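Mevitz de mesa, dois meses depois: vale o preço?

Comprei o jogo da Mevitz em outubro, numa noite de insônia, depois de ler uns comentários animados num fórum de jogos de números. Para quem não conhece, é daqueles em que cada jogador monta a sua fileira de discos numerados e vai trocando peças até fechar uma sequência. Regra simples, partida curta, muita briga em família. Na minha casa somos quatro, com idades que vão dos 13 aos 66 anos, e achar alguma coisa que agrade à minha filha e ao meu sogro ao mesmo tempo é quase milagre!

Começo pelo que me irritou: o manual. São duas folhas dobradas, letra miúda, e a tradução claramente passou por três idiomas antes de chegar ao nosso. A parte do "descarte cego" eu li quatro vezes e continuei sem entender (meu sogro inventou uma regra própria, que favorece o meu sogro). Acabei achando a explicação decente num vídeo do Ivan Karpenko, que joga isso há anos e fala devagar, coisa que agradeço.

A caixa também podia ser melhor. A tampa entra tão justa que é preciso sacudir, e sacudir uma caixa cheia de pecinhas é pedir para passar a noite de joelhos no tapete. Eu já passei tudo para um pote de sorvete — feio, mas abre. A minha mulher comprou um saquinho de pano para os discos e a partida ficou até mais gostosa, porque sortear com a mão dentro do saco dá um suspense que a caixa não dava.

Agora, o jogo em si. As primeiras rodadas são meio mornas, você só vai pegando o jeito. Lá pela terceira noite é que a coisa pega fogo, quando todo mundo já sabe contar o que saiu e começa a segurar peça só para atrapalhar o vizinho. Minha filha é impiedosa nisso. Com dois jogadores funciona, mas perde graça: fica uma continha fria, cada um no seu canto. Com quatro é outra conversa.

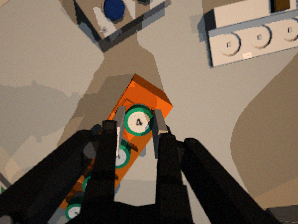 Ikhsan Sutanto discorda de mim e deixou isto nos comentários da primeira versão do texto: com dois jogadores o Mevitz fica melhor, porque dá para planejar de verdade, e quem acha frio devia experimentar jogar com relógio, um minuto por vez. Disse também que a edição da Brelum tem regras mais bem escritas e que servem igualzinho para esta.

Fui testar o tal do relógio e, olha, melhora mesmo! Minha mulher e eu jogamos uma noite inteira assim e só paramos quando o café acabou. Continuo preferindo a mesa cheia, mas retiro metade do que disse. As regras da Brelum eu ainda não consegui ver.

Sobre durabilidade: jogamos quase toda noite e não perdemos nada até agora, fora um susto com o cachorro. Se você joga só a dois e não tem paciência para cronômetro, eu pegaria emprestado antes de comprar. Para família grande, pode ir sem medo — e já baixe as regras em outro lugar. Aqui em casa tem revanche marcada para sábado, e desta vez o descarte cego vai ser o do manual.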